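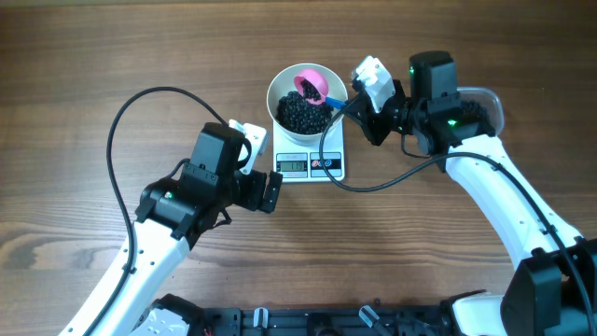

Bronwyn Katene told her drummer that the second song on the tape was the one people would remember, and that they should therefore not release it first. He thought she was mad. Her reasoning, as she explained it to him on the night bus from Griltthorpe, was that a band gets one surprise, and it is a pity to spend it before anybody is listening.

Chapter 5
Choosing the First Single

In the previous chapter we followed an album from the demo stage to the finished master. Now the recording is ready and the label has to decide in which order the public will hear it. In this chapter we look at the first single: who chooses it, what it is expected to do, and why the choice causes so many quarrels between artists and the people who sell their records.

The word "lead single" is used for the first song which is taken from a coming album. It is normally published some weeks or months before the album itself. A song that comes out alone, with no album planned, is called a stand-alone single, and we shall return to it in section 5.4.

5.1 Two opinions in one office

Let us begin with the case of Tilero, a guitar band of four members, and their small label Plakasell. In May the band delivered ten songs. Inger Laxdal, the head of the label, wanted to start with "Kragh", a fast song with a chorus that arrives early. The singer, Esben Baldursdóttir, preferred a slow piece at the end of the album, because he felt it showed best how the group had changed since their debut.

Both had good arguments. Radio producers receive many new songs every week and often decide after the first minute. A slow opening is a risk there. On the other hand, the listeners who already own the debut do not need to be persuaded by a chorus. They want to know if the band is still worth their time, and a more unusual song can answer that question better.

The label pressed 200 copies of a seven-inch record with "Kragh" on side A and the slow song on side B. It was a compromise, and like most compromises it left both sides a little unhappy. Gemma Tapley, who then presented an evening programme on local radio, turned the record over and played side B for 2 weeks. Side A was heard mostly at concerts, where it did very well.

Was the label wrong? The students who discuss this case usually divide into two camps, and we do not wish to decide for them. Please notice only that the radio and the concert hall asked for different songs — and that the label had thought mainly of the first.

5.2 What a lead single should do

A lead single has several tasks, and they do not always agree. It announces that the album exists. It gives journalists something to write about, and it helps to sell tickets if a tour is planned. It also tells the listener what kind of album to expect, and here it is easy to give a false promise. If the single is the only loud song of the ten, some buyers will feel cheated.

The video belongs to the same decision. A small label can seldom pay for more than one, so the song that gets the video is in practice the song that gets the attention. In section 5.3 we compare three budgets and see how the money was divided between filming, posters and travel.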